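Week 1: Why Offices Keep Everything

Records Management for People Who Would Rather Not
August 30, 2024

Every office has a filing system. In most of them it is a person who has been there a long time, and when she retires the system goes with her. The course begins on that day.

Our main case is Brolterel, a maker of door hinges that held on to 1,407 boxes of paper in a rented warehouse. The oldest were lunch receipts. The lease was renewed every December by someone who assumed the boxes were important, given what they cost to store. 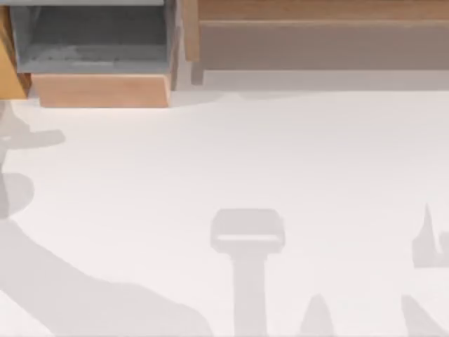
Retention schedules

A retention schedule says how long you keep a thing and what happens to it afterward. Brolterel's ran to 70 pages and had one entry for "miscellaneous," which covered over 300 of the boxes. Please don't write that entry. You will want to.

Start with the reason a record exists. An invoice proves somebody owes money. A memo about the fridge proves only that there was a fridge.
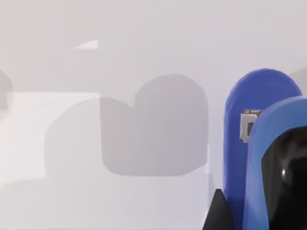

The second case, Vadora, went the other way and threw out everything after one year, including the deed to its building. We will read the letters that followed. They are short and get shorter.

For next time, read the Fikre merger packet and sort its 8 sample files into keep, toss and ask. If everything lands in "ask," you have a future in upper management, but do it again anyway.

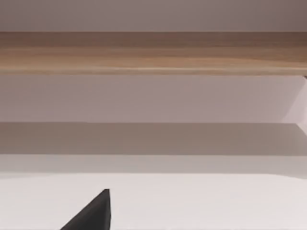 Department of Office and Information Studies, Ovinov College

Late work loses a grade per day. Hand in paper copies, stapled, with your section number on the first page. We keep them until the end of the following term and then they are shredded, per the schedule.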